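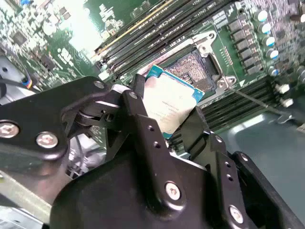 My third-year project was teaching a robot arm to put a processor into a motherboard, and if you've ever built your own PC you'll know why my supervisor winced when I picked it. The pins in those sockets are tiny and they do not forgive you. One clumsy nudge and the board is scrap!

The project is called Utis (it was the username on the lab login and it stuck). It started in May in the back workshop at Nostport, with an old board from the spares cupboard and a promise from me that I wouldn't ask for a second one. I asked for a second one in the first fortnight.

How it works, more or less

Everything is done by copying. I drive the arm by hand through the whole job, the computer records what the wrist camera sees and where the fingers are, and then a model tries to learn the same moves. By the end I had 952 recordings, and I can tell you that my shoulders remember each of them.

I split the job into 4 stages: pick up, line up, lower, let go. Picking up was easy, and I'd bragged about it to the whole corridor before I'd even tried the second stage. Lining up was horrible. The chip has to go in square and the right way round, and if it's tilted between the fingers when you come in over the socket, you have to level it out before it gets anywhere near the pins. I rewrote that bit two times and I'm still not in love with it. 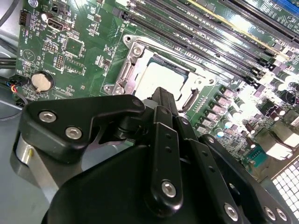 Gripper over the open socket, with a processor in it and the frame not yet closed.

Letting go sounds like nothing, but it had me stuck for roughly a week. The fingers have to open without dragging the chip sideways, and there isn't much room with the socket frame standing there. Opening them slowly helped a lot. So did lifting straight up afterwards — I'd been swinging the arm away at an angle because it felt quicker.

I also lost a good few recordings to glare. Chip lids are shiny, and under our workshop lights the top can go almost white on camera, so you can't read a thing off it. I ended up keeping the lamp in one spot and putting tape on the bench so I'd stop moving it.

Still to do

Closing the frame and pushing the lever down is all done by me at the moment. I'd like the arm to have a go at that next term, along with a board it hasn't met before. The write-up and the recordings are in the Utis folder on the Nostport shared drive.

Ait Brahim, 2022-08-08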